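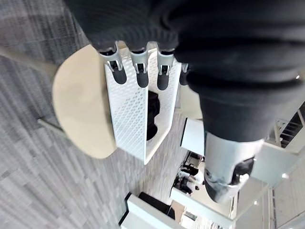
*Wrist cam view, four-finger hand on the rim of the white organizer*

**Wrist cam on a multi-finger hand: keep it or go overhead?**

**loubna_a** – Thursday, June 7, 2018

Hi all! So I've been swapping hands on our arm for the last couple of weeks and I'm stuck on a camera question. The hand in the shot is the Dotlow four-finger, and the camera is the tiny one that sits up by the wrist. Before that I ran the same pick list with our old Prerkis parallel jaw and an overhead camera on a pole.

What I like about the wrist view is that the fingertips are always in it. I can see them against the rim of the organizer, and the punched holes in the sides give me loads of corners to track (way better than a plain box, which was hopeless). What I don't like is that the far right fingertip is mostly hidden and my whole top right is dark knit fabric. The tracker sees ribbing and thinks it's Christmas.

Has anyone stayed with wrist only on a hand like this? Or did you all end up adding a second camera?

**vilho.ikonen**

Overhead, always. I went through this with a three-finger hand and the wrist view was pretty and useless. You get lovely pictures of your own knuckles. With the overhead you calibrate once and leave it alone.

Also, what are you running for exposure? There's a bright spot on the right edge of the fabric and another one on the white wall, and with that much dark in the same view I'd bet auto exposure is hunting all over the place.

**loubna_a**

Auto, yeah. I'll lock it tonight. The organizer is white and the fabric is dark so you're probably right that it can't make up its mind.

But I don't agree on calibrate once! Our overhead pole got bumped twice and both times I lost an afternoon. The wrist one just rides along with the arm.

**sqalli_bench** (Mostafa)

Going to disagree with Vilho here. For picking things out of deep containers the overhead is the worse choice. Look at the dark thing with the stepped profile inside the organizer. From a pole camera, once the hand comes in over the top, all you've got is the back of the hand. From the wrist you still have a line of sight down between the panels.

We did 93 grasps into narrow bins with each setup at Sqalli and the wrist cam came out ahead on everything deeper than the fingers are long. On flat tabletop stuff the overhead won easily, I'll give him that.

**vilho.ikonen**

With what hand though? A parallel jaw hides way less than four fingers with all those linkages.

**sqalli_bench** (Mostafa)

Parallel jaw for most of it, fair point. The four-finger runs were maybe a third and they were messier. I still wouldn't go back.

**hajar_g**

Can I ask the dumb question, why four fingers at all for this? I had the Dotlow on loan last August and sent it back. Nice hand, but for thin rims and upright things I ended up using 2 fingers and parking the others out of the way, and then the parked ones were what kept knocking stuff over. A jaw with long tips would do that organizer all day.

**loubna_a**

Not dumb! The pick list has 7 objects on it and the jaw was fine on five of them. The round ones kept squirting out. I'd also like to not change tooling halfway through a list if I can help it.

The parked finger thing is real, I've started giving the two outer fingers their own preshape – a bit wider than the ones in the middle – and it's calmer. Still fiddly on rims.

**k_hattori**

Controller question: are you closing on position or on current? I run the same hand on a Hetholm controller and position mode on a rim was awful, one tip touches first and the others keep driving until the whole object turns. Switched to current limits per finger and it got a lot better. Start low, much lower than the manual suggests.

On cameras, I use both. Wrist for the last bit of the approach, overhead for everything before that. The handoff is annoying to write but it's one weekend of work.

**vilho.ikonen**

One weekend, he says. Mine took a month.

**k_hattori**

Okay, one weekend plus roughly three evenings of finding out my timestamps were wrong. Check those first.

**loubna_a**

Position mode, ugh. That would explain the twisting. I'll try current limits before I touch the cameras again, so I'm only changing one thing at a time. Kohei, would you mind posting your per-finger numbers? Even ballpark is fine.

**k_hattori**

Sure, they're on the lab machine. I'll put them up tomorrow.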